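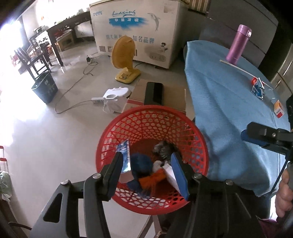 桌边地上的红筐,后面是冰柜

分类:居家生活 > 收纳整理 > 求助讨论 标签:杂物筐 红塑料筐 要不要扔 冰柜放哪

【主题】家里这只红筐到底是收纳工具,还是垃圾桶的上一站?

楼主 半拉抽屉
先报情况。铺蓝桌布的那张桌子,每天晚上要清出来用,清的办法就是把上面的东西往地上的红筐里一放。筐是圆的,塑料的,网眼壁,买的时候9块钱,当时想的是洗完的水果可以放里面沥水。水果它一天都没见过。

现在的局面是这样:筐里有布,有小包装,有白盒子,还有一团灰黑色皱巴巴的玩意儿。每样东西进去的时候都是“先放一下”。我家“先放一下”的有效期,按目前的观察,是从十月到过年。

家里对此分两派。一派(我)认为该把筐撤了,东西没地方“先放一下”,自然就各回各家。另一派认为筐撤了,东西就会直接躺在地上,而地上比筐里更难扫。两派吵到上周,已经把十年前谁弄丢过户口本都翻出来了。

所以来问问各位:
一、这种开口筐你们家还留不留?
二、留的话,怎么让里面的东西流动起来?
三、布和带包装的东西能不能混着放?我总觉得哪里不对,又说不出理由。

预算有,不多。别劝我搬家。

2楼 扫帚星本星
留。我家有一只一样脾气的,蓝的。
筐的好处是一脚能踢到桌子底下,来客人的时候它是全屋最懂事的家具。抽屉你踢得动吗?

3楼 方格子爱好者
楼上这种发言就是这个版块常年治不好的病根。
开口筐的问题在于它没有“满”的概念。抽屉塞不进去就关不上,你会被迫面对。筐不会,筐可以冒尖,冒尖了还能再压一压,压完又空出一层,主人还挺有成就感。
我的建议:撤筐,换带格子的抽屉盒。我用的 Hukix 那种浅抽屉,一套486,一格一类,贴上标签,全家都得服气。

4楼 扫帚星本星
486买一套盒子,装9块钱的筐里装的东西。
账我就不替你算了。

5楼 方格子爱好者
回4楼:你找一次东西翻半小时,半小时不值钱?

6楼 扫帚星本星
回5楼:我翻筐的时候顺便看剧。你对着标签找东西的时候能看吗?

7楼 腌菜坛子
插一句,我的注意力全在后面那台冰柜上。白的,带海豚,我老家也有一台长得挺亲切的。上面那行蓝字我只认出“知名品牌”。这四个字写在柜子上的气势,比任何牌子都足,我现在不想知道它叫什么,我尊重它。

说正经的。冰柜放在干活的屋里,前面千万留出走路的地方。我家就是冰柜前面放了个筐,“就放一下”,后来每次拿饺子都要先把筐挪开。再后来大家懒得挪,饺子就没人吃了,冰柜慢慢变成了一张很贵的、会嗡嗡响的条案。

楼主你那只筐离冰柜多远?

8楼 楼主 半拉抽屉
回7楼:还有段距离,开柜门不耽误。不过你提醒我了,筐是会走路的。我早上看它在桌子边上,晚上它就在过道。全家没有一个人承认碰过它。

9楼 棉线头
回答楼主第三问,因为我在这上面栽过。
布和带包装的东西别混放。理由很土:包装的角会勾布,毛茸茸的布又特别爱沾渣。我看你筐里那团深蓝色的,毛挺长吧,旁边还压着一块橙色的、毛刺刺的,这俩搁一块儿,洗的时候有你受的。橙的那种硬毛我不确定是什么,要是擦东西用的,更不该跟软布睡一张床。

我的做法是布全部单独走,用一个带盖的,哪怕是个旧铁皮饼干桶都行。剩下的硬东西爱怎么堆怎么堆。

10楼 方格子爱好者
9楼说得对,本质上就是分格。
欢迎加入抽屉。

11楼 棉线头
回10楼:我说的是饼干桶。别往你那边划拉人头。

12楼 三分钟热水
灰黑色那团是什么?锡纸?布?我放大看了半天,越看越像我上个月的心情。

13楼 楼主 半拉抽屉
回12楼:我先不说。我在家里也问了一圈,有说是布的,有说是锡纸的,还有一位建议不要问了,问了就得有人负责收。

14楼 退休仓库管理
看了半天没忍住,说两句。我在仓库待过很多年,管过的货架比你们家的抽屉多得多。

仓库里也有这种筐,叫待处理区。待处理区合法的前提有两个:有人定点清,有线画着不许出圈。没有这两样,它就叫乱放。你家现在属于后一种。

筐不用撤,撤了没用。3楼的抽屉也救不了你,抽屉是给已经知道往哪放的东西准备的。你筐里的东西恰恰都是不知道往哪放的。给它们一排格子,它们就会在格子里继续不知道往哪放,外面还多贴一层标签。

具体这么干:
在地上给筐定一个位置,拿美纹纸贴一圈,筐不在圈里就归位。
每天吃完晚饭清一次,一次只往外拿,不往里放。
拿出来找不到家的,当场给它安一个家,或者扔。
白盒子这类有形状的先清,它们占地方,又最好认。

背后不是有现成的灰铁皮柜吗,带拉手的,那么大一排,放着好看的?

15楼 楼主 半拉抽屉
回14楼:铁皮柜的情况比较敏感。里面是满的。满的是什么我也得打开才知道。

16楼 退休仓库管理
回15楼:那你发错帖了。你的问题在柜子里,筐只是柜子吐出来的。

17楼 方格子爱好者
我不同意“抽屉救不了”这种一棍子打死的说法。去年我照着一套叫 Van Wijk 的整理法从头做了一遍,核心就一句:先买容器,后分物品。容器定了,东西自然会缩。我前后花了1,000,家里现在台面上一样多余的都没有。

18楼 扫帚星本星
回17楼:台面上没有,那在哪?

19楼 方格子爱好者
回18楼:在抽屉里。

20楼 扫帚星本星
回19楼:抽屉里原来的呢?

21楼 方格子爱好者
回20楼:在床底下的盒子里。
你不要一直这么问下去。

22楼 腌菜坛子
哈哈哈哈我在冰柜旁边笑得冰柜都停了一下

23楼 棉线头
先买容器后分物品,卖容器的听了都想给这句话裱起来。
我的顺序正好反过来。先把东西倒在一块旧床单上,该洗的洗,该扔的扔,剩多少再说用什么装。很多时候倒完发现,原来的筐就够,就是底下该冲一冲了。网眼筐那个六角形的小格子存灰,拿旧牙刷顺着边刷,刷完倒扣着晾,别正着放,正着底下一圈干不透。

24楼 三分钟热水
你们都在说筐,我想问桌子。桌布是浅蓝的,垂下来褶子还挺好看,好奇楼主平时怎么打理。我家铺过浅色的,撑了两顿饭。
还有那个紫色保温瓶有点漂亮,金属光泽的。别收进柜子,收进去就再也喝不上热水了,这是我网名的由来。

25楼 楼主 半拉抽屉
回24楼:桌布没什么讲究,脏了换一面,两面都脏了就说是花色。
瓶子不进柜,这一点两派罕见地意见一致。桌上那几个小盒子就没这个待遇了,蓝白的和橙白的,按规律下一站都是红筐。

26楼 退休仓库管理
回25楼:那就在桌上截住。源头不管,底下怎么清都是白干。桌面靠里放个浅盘,小盒子进盘,盘满了就处理盘。浅盘的好处是装不了多少,它替你着急。宽度50厘米足够了,再宽就是第二只筐。

27楼 扫帚星本星
同意浅盘。烤盘就行,反正在座各位的烤箱也没开过。

28楼 方格子爱好者
浅盘我可以接受。浅盘加隔断更好。

29楼 棉线头
回28楼:来了。

30楼 没有猫的猫砂盆
弱弱问一下,标签机有用吗?看 Somow 上有人卖二手的 Ellel,描述写着“买来贴了一个盐罐,再没用过”,我觉得很真诚,有点想收。

31楼 扫帚星本星
回30楼:买。贴完盐罐再卖给下一位,让它把全国的盐罐都贴一遍。

32楼 方格子爱好者
回30楼:有用,但字要写给家里最懒的那个人看。我第一版写的是“纺织类耗材”,没人理。后来改成“抹布”,当天就有抹布进去了。

33楼 退休仓库管理
回32楼:这条是你今天说得最好的一条。

34楼 方格子爱好者
回33楼:……谢谢。

35楼 楼主 半拉抽屉
回来交个阶段性作业。

美纹纸贴了,圆的不好贴,最后贴成一个方框,筐坐在里面像停车。
晚饭后按9楼和14楼的办法清。布单独挑出来,我没有饼干桶,用了一只旧汤锅,锅盖还挺严。家里有人掀开想盛汤,场面一度很安静,已补贴标签,写的是“布”。
白盒子第一个出来,放回柜子。是的,我打开柜子了。柜子的事我另开一帖,可能得分上下集。
浅盘暂用一只掉漆的托盘,今晚上岗。

目前没解决的是,筐一空,就有人往里放了一双袜子,理由是“看它空着”。

36楼 扫帚星本星
回35楼:干净的还是穿过的?

37楼 楼主 半拉抽屉
回36楼:此人不予置评。

38楼 棉线头
回35楼:袜子别进汤锅,跟抹布要分开洗。求你了。

39楼 腌菜坛子
等柜子那帖。冰柜也开一帖吧,我想看最底下那层,谁家最底下都有一袋认不出来的肉。

40楼 三分钟热水
所以灰黑色那团到底是什么

41楼 楼主 半拉抽屉
回40楼:还在筐里。大家都绕着它清的。

42楼 退休仓库管理
回41楼:写个条,日期加经手人,过了十月没人认领就扔。

43楼 楼主 半拉抽屉
回42楼:条写好了,经手人那栏还空着,正在家里传阅。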